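4.3 Setting up a debate session

This section covers the preparation of a recorded policy debate in Rakudow. It assumes that the workspace has been created and that you hold the Moderator role. For roles, see 2.1.

1. Sign in and open Sessions > New.
2. Enter the motion in the Title field. The limit is 300 characters, including spaces. Text over the limit is not saved.
3. Select the session type. Use Hearing for accession and treaty matters, and Open Floor for everything else.
4. Add the speakers. Each speaker must be linked to a delegation before a speaking time can be set.
5. Set the speaking time per delegation. The default is 2 minutes.
6. Choose Save as draft.

Note: Drafts are visible to all moderators in the workspace. They are not visible to delegates.

If the session has observers from a candidate country, create them as a separate group. Observers can read the speaking list and submit written questions. They cannot vote, and the Vote button is greyed out on their screens.

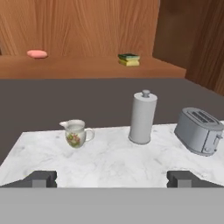 7. Open the draft and select Voting. Choose simple majority, qualified majority or unanimity. With unanimity, decide whether an abstention blocks the motion. This setting cannot be changed after the session opens.
8. Upload the background papers as PDF. File names must not contain accented letters.
9. Select Check. Errors are listed in red and must be cleared. Warnings in amber may be left.
10. Select Publish.

Caution: Publishing sends the agenda to every registered delegate. A published agenda can be amended but not withdrawn.

Caution: Do not rename a delegation while a session is open. Votes already cast under the old name are dropped from the tally.

The Illside server accepts up to 3,000 connections. For larger public sessions, use the Ferri relay described in section 23.

Section revised in November by Şengül Gezer. Voting settings checked by Thomas Fabbri, Clarance.

4.4 Opening and closing the floor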